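Subject: Re: [tapes-and-sevens] Anyone heard the Quan demo?

Neville Mottram wrote:

> Has anyone on here got hold of the Quan tape yet? A mate played me one
> song down the phone and it sounded like two bands fighting in a lift,
> in a good way. Is it worth the postage, or is it one of those where
> the song everyone plays you is the only song? Also is it true they've
> got someone from Larnomia on drums now?
>
> Neville

Neville, buy it! Mine came in May and it has hardly been out of the machine. Seven songs, the longest just over two minutes, and I'd only skip one of them (the slow one that opens side two, which sounds like they ran out of time in the studio and left the organ on).

The one your mate played you must be "Larder", with the two guitars going at each other from the first second. It's great, but it's not even my favourite. That would be the last song on side one, where the singer forgets the second verse, laughs, and the bass player just starts shouting it for her. They kept the take and I'm so glad they did. The whole thing has that feeling of people in a small room having a really good time, and then there are these lovely tunes underneath that you find yourself humming on the bus two days later.

Yes to the drummer, it's the same one who was on the second Larnomia single. You can tell straight away -- that same habit of coming in half a beat early after every stop. Larnomia fans will either be delighted or a bit sad, as I don't think there's going to be another record from them. If you never got the second single, the B-side is the one to hear.

The tape is on Futarness, who did 400 of them. I had a reply from the label last week saying there were 86 left, so I wouldn't hang about. Mine is number 51, written on the inside of the card in green biro. The sound is rough but not muddy. Vocals are a bit low on side two, so turn it up.

If you like it, have a go at Prerkura as well. They shared a bill with Quan at the Tanners' and I nearly went home before they came on, which would have been a terrible mistake. Much heavier, nearly all instrumental, and the guitarist plays sitting on an upturned crate the whole way through. Nothing out yet apart from one song on a compilation, which I can copy for you if you send me a blank. They're meant to be recording over the summer and I will be first in the queue.

Does anybody else have the live Quan recording with the long version of "Larder" on it? I've heard there's one going round with an extra verse and some sort of trumpet. Happy to swap for it -- I've got doubles of both Larnomia singles and a few other bits, list on request.

Doors at the next Tanners' night are 7.30 if anyone fancies coming along. I'll be down the front on the left as usual, come and say hello.

Kirsten Doucette

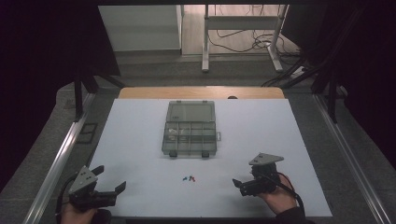 Open organiser box, with blue, teal and red bits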